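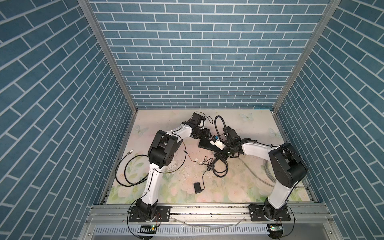 Ivlow two-arm cell, grippers in at the middle. Flat black box on the mat between them.

September 25, 2018

Ivlow eval kit, Sisterville bench. Notes as I go, will clean up for the Pickering people later (maybe).

What we have: the Ivlow two-arm package, on trial. Two arms on one front rail, grippers, controller boards, their software, remote support by email. Competing offer is Cundier, same general idea, arms sold one at a time and you do your own mounting. Pickering wants a yes or no on Ivlow before they talk money again. Loan runs out end of March, so no panic but I'd like my bench back.

Unpack and mount: fine. Plates bolt straight to the rail, slots forgiving. Manual says torque the plate bolts "firmly". Thanks. Used our usual number and marked it on the rail end w/ paint pen. Base spacing is fixed by the predrilled holes on their rail. Asked Ivlow if there is a wider rail, they say yes, separate part no., not in the trial.

Power up: left arm came up first try, right arm needed the board reseated. After that both lights green. Write down which USB is which!! I lost half an hour to commanding the wrong arm. Labels on the plugs would be a 2 cent fix.

Homing. Left repeats well. Right is off a hair at the wrist, always the same direction, so probably an offset and not slop. Re-ran their cal routine, got better, not gone. Emailed support with the log.

Test job is the one Pickering asked for: sort and handle small electronics. Power adapters, cables, flat boxes, that kind of thing. Their returns table basically. Cables are the hard part, everybody knows cables are the hard part, which is why they asked.

Log so far is 505 attempts total, 188 of them on cable items. Rest are boxes and adapters. Not going to quote a success rate until I have agreed with Pickering what "success" is. Dropping a thing in the right spot from too high, does that count? I say no. Need it in writing.

Impressions, boxes: good. Gripper takes a flat box by the short side w/out fuss if the approach is square. If it comes in at an angle it tends to push the thing along the mat and then you are chasing it. Fix on our side, change the approach.

Impressions, adapters: ok. Prongs up is a pain. Prongs to the side is fine. Cord on the adapter is the real trouble, drags and grabs whatever is next to it.

Impressions, cables: meh. Thin black cord in a tangle, software wants to treat it as one object. Thick gray coil goes better, has some body to it and the fingers close on something. Handing a cable from one arm to the other is where I'd want more than the trial license gives us (teh coordinated mode is locked, you get a demo of it and then a price).
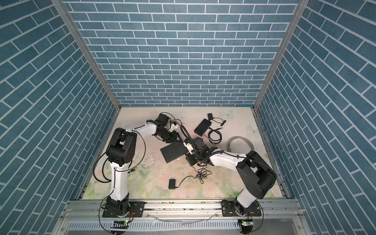
Cable and adapter layout. Ridged pad between the arms, gray coil out by the right wall.

Reach. Back of the mat is ok for both, corners less so. Gray coil by the wall is a right arm job only as far as I'm concerned, left would have to cross over and I don't want them tangling at the wrists. There is a keep-out setting in the software but it is one number for both arms. Wrote to Ivlow about that too. They answer fast, give them that. Cundier took a week to tell me what the flange pattern was.

Cable dress: worst part of the kit. Loops hanging off the side of the left arm, and the hose over the right gripper sits up high. I'd want clips every link if this goes on a real floor. They sell a dress pack. Not included. Starting to see a pattern in what is not included.

Mat: scuffed between the arms. Does not seem to bother anything. Would still swap before the long run so we are not debugging bits of white crud.

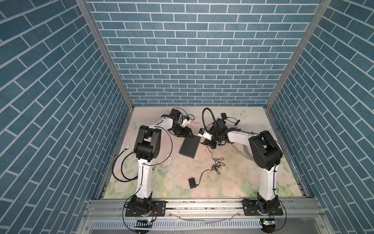 Long run plan, 1,000 attempts, same items, mixed order, operator resets between. Stop on any fault and write it down, do not just clear it and carry on. I did that twice already and now can't say what the fault was.

Faults I did write down:
- right wrist overload, gripper pressing on the mat. My height was wrong.
- left lost comms, came back after a power cycle. Cause unknown. Watch this one.
- software froze on saving a job with a slash in the name. Reported.

Price notes. Ivlow trial price covers arms, rail, boards, base license. Extra: coordinated mode, dress pack, wide rail, second seat of the software. Cundier cheaper per arm but we'd be building the rail and mounts ourselves, and that's my time, so not realy cheaper. Need to put both on one sheet with hours in it.

Leaning yes on Ivlow if the right wrist thing gets sorted and they throw in the coordinated mode for the long run. Without that I can't test handoffs and handoffs are half of what Pickering wants.

To do
- chase support on wrist offset
- success definition from Pickering, in writing
- label the USB plugs
- new mat
- ask for temp license, coordinated mode
- move approach on flat boxes to square-on, rerun those
- left comms dropout: swap cable first, then board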